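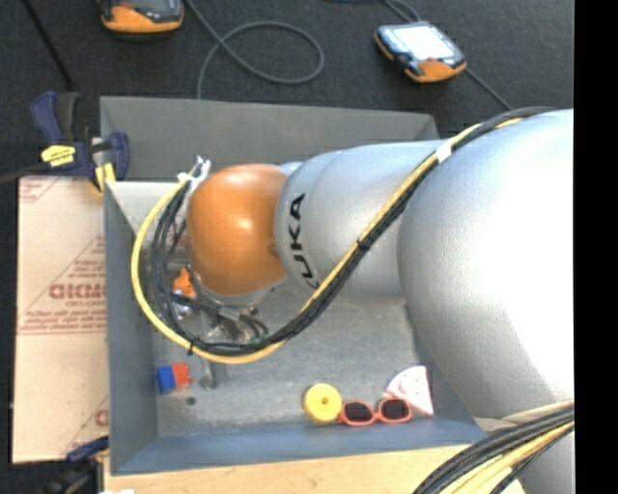 Lagern und Entnehmen, Begleitblatt zur vierten Sitzung
Kursleitung: Hacer Ateş

Liebe Teilnehmerinnen und Teilnehmer,

heute geht es um den offenen Behälter, also um das wohl unscheinbarste Stück in jedem Lager, über das man trotzdem (Sie werden es merken!) einen ganzen Vormittag reden kann. Uns interessieren vor allem die schrägen Wände. Kleinteile rutschen an ihnen zur Mitte hin nach, und in den Ecken bleibt weniger liegen — bei senkrechten Wänden sucht man dort gern einmal länger.

Begriffe, die Sie bitte mitnehmen:
Schüttgut: Teile liegen ungeordnet im Behälter.
Restmenge: was am Boden übrig bleibt, wenn die bequem erreichbaren Teile fort sind.
Griffraum: der freie Platz zwischen Teil und Wand.

Übung zu zweit: Füllen Sie eine Kiste mit 200 Schrauben und entnehmen Sie 50 davon einzeln, ohne zu schütteln. Notieren Sie, wo es hakt — am Rand, in der Ecke oder mittendrin.

Die Lösungen bespricht Trí Phí mit Ihnen im Oktober. Wer mag, liest bis dahin im Fundis-Skript das Kapitel über Behälterformen.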